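Cernwood wrap up the series 4-0 in Wemmont

2020-05-16 | Pearce Cricket Desk

What a finish! Cernwood bowled Wemmont out for 269 on the final afternoon to complete a clean sweep, and the home crowd stayed to cheer both sides off. 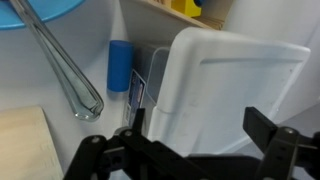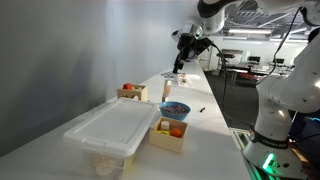

When do the teams play again?
They meet next March, in a one-day game for the Irnomix Shield – tickets are limited to 90 per club.

Recent
Wemmont name squad for final Test
Cernwood opener falls for 90

Contact | Back to top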